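**Ticket: breaker trips when the oven is on**
Status: open, site Esik, kitchen circuit

Breaker went again at 11, same as before. Geteo closed this last month as "user overload." I don't buy it. The kettle draws some 900 watts and the oven was on low.

What I tried:

- Unplugged everything but the oven: tripped after 9 minutes
- Oven off, everything else on: held all evening

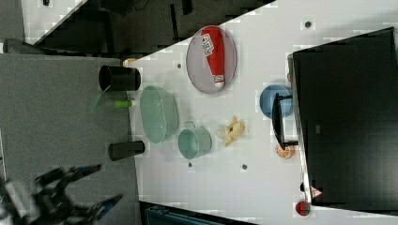 Dinu support replied that the breaker itself may be worn and should be swapped before anyone touches the oven. Maybe – but then why does it hold with the oven off? I asked for a reading of the leakage current and got a link to the price list.

Enel checked the supply side and found nothing, or so their note claims. It has no figures in it.

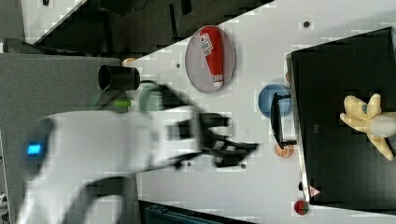 Until I see a measured value I'm not paying for a new breaker. The oven has 2 heating elements and I want each tested separately, cold and then warm. Please don't close this again without a reading.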